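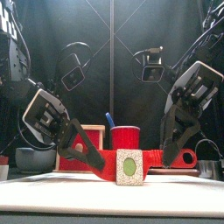 Gallery / Bench diaries

Two arms, one wrench

I've been promising a proper gallery from the two-arm work since October, so this is me finally getting round to it! It's a short one. I only want to talk about a single picture, because it sums up what Mieke De Smet and I have been arguing over for months.

The project is called Hivora, and the question is simple enough to explain at a party (I have tried). If two arms learn a job by copying a person, do they do better when we tidy the table first, or when we leave all sorts of clutter on it? Mieke was for tidy. I was for clutter, partly out of laziness.

Wrench, both fingers on
The red plastic wrench is our favourite object by a mile. It's long enough that both arms have to get involved, one at the jaw end and one up by the ridges next to the loop. Druldale, our older method, treated each arm as its own little world and they'd end up tugging against each other. Esquivel plans for the pair together, and I love how alike the two poses look here — like a couple of people moving a sofa.

The speckled block
That white block with the green oval is standing right in front of the middle of the wrench, and it's a proper nuisance. From this side you lose a good chunk of the handle. Each arm has its own wrist camera too, and Esquivel is allowed to use those views as well as the wide one. Take the wrist views away and the scores drop like a stone.

Everything else on the table
Bowl, pot, cup with a blue pen in it, red box with a little round knob, brown board on the right. I'm very fond of that red box, mostly for being the same sort of colour as the wrench and so a really mean distractor (sorry, Esquivel).

The numbers, for those who like them
We recorded 1121 demonstrations and kept 906 after throwing out the fumbled ones. With 700 of those for training, the cluttered-table version beat the tidy one on every layout we tried, and with 237 the two were too close to call. So I was right, but only if you have the patience to record that much! Mieke would like it noted that she did most of the recording.

Next up is Eson, our softer-touch controller, on the same table with the same wrench. I'll add those pictures when we have them.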